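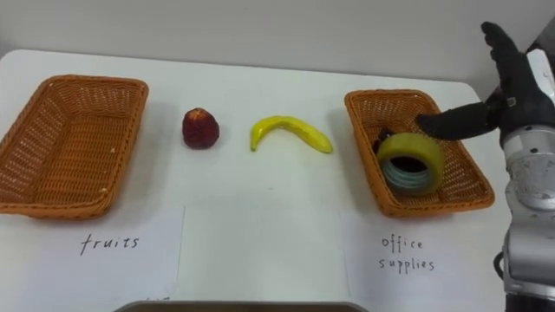 # Akeser Egg Incubator for Reptile Breeders

The Akeser is a cabinet incubator for the eggs of geckos, snakes, small lizards and tortoises. It is made by Gudham and sold in our shop with a full set of shelves, a probe and a power cable. We have offered it since October, and it replaces the older Jusbridge model, for which we still keep spare parts.

**Price:** $399, tax not included
**Availability:** in stock
**Weight:** 11 kg without egg boxes
**Warranty:** 3 years on the cabinet and the controller

## Who it is for

Many keepers begin with a foam box and a heat mat. This can work well for one clutch, if the room itself stays at an even temperature. When you have several females laying in the same season, the box becomes full, and each time you open it the temperature falls. The Akeser was designed for this second stage. It is too large for a person who expects one clutch in a year, and for this customer we recommend the small Bermúdez tabletop incubator, which costs less and is easier to store.

## Heating and cooling

The cabinet can both heat and cool. This is important in warm rooms, where an incubator with only a heater can't bring the temperature down when the room is hotter than the eggs should be. A slow fan moves the air behind the rear wall, so it doesn't blow directly on the boxes and dry them.

The controller has a day and a night setting. If you want one constant temperature, please give both settings the same value. Otherwise it will change to the factory night value when the evening period begins. We get more questions about this than about any other function.

The correct temperature depends on the species, and in many species it also decides the sex of the young. We don't print a table on this page. Please use a good book for your animal or ask the breeder from whom you bought your adults.

## Humidity

The Akeser doesn't control humidity. You control it inside the egg boxes, with the amount of water you mix in the vermiculite or perlite. A water tray stands at the bottom of the cabinet and helps to keep the air from becoming too dry, but it does not replace a correctly mixed substrate. Use boxes with a lid. Do not put eggs directly on the wire shelf.

## Included in the box

- Incubator cabinet with glass door
- 3 wire shelves, adjustable in height
- Water tray
- Temperature probe with long cable
- Power cable
- Printed manual in English and Spanish

Egg boxes and substrate are sold separately. The vermiculite from our own range comes in medium grade, and this grade is suitable for most soft-shelled eggs.

## Before the first use

1. Let the cabinet stand upright overnight before you connect it.
2. Place it on a level surface, away from windows and radiators.
3. Put the probe in an egg box with substrate and close the lid.
4. Run the incubator empty of eggs for several days and write down the readings in the morning and in the evening.
5. Compare the display with a second thermometer. If they are different, use the offset function (manual, chapter "Calibration").

Do not move the eggs into the cabinet on the same day it arrives. Mark the top of each egg with a soft pencil, and keep this side up when you change boxes.

## Alarm and memory

An alarm sounds when the temperature leaves the range you have chosen. The sound can be switched off, but the red light stays on until the temperature is again in range. The memory keeps the last 1,000 readings, also after a power failure, and you can look through them on the display. It is not possible to send them to a telephone.

## Shipping and returns

The cabinet is shipped by carrier on a small pallet, and an adult must sign for it. Please open the carton while the driver is present and look at the glass door. Damage that is reported later is difficult for us to claim.

Unused cabinets can be returned in the original carton. For reasons of hygiene we can't take back a cabinet in which eggs have been incubated, unless there is a fault covered by the warranty.

Spare probes, door seals and shelves are listed under Gudham Parts.

*Page last updated January 31, 2025*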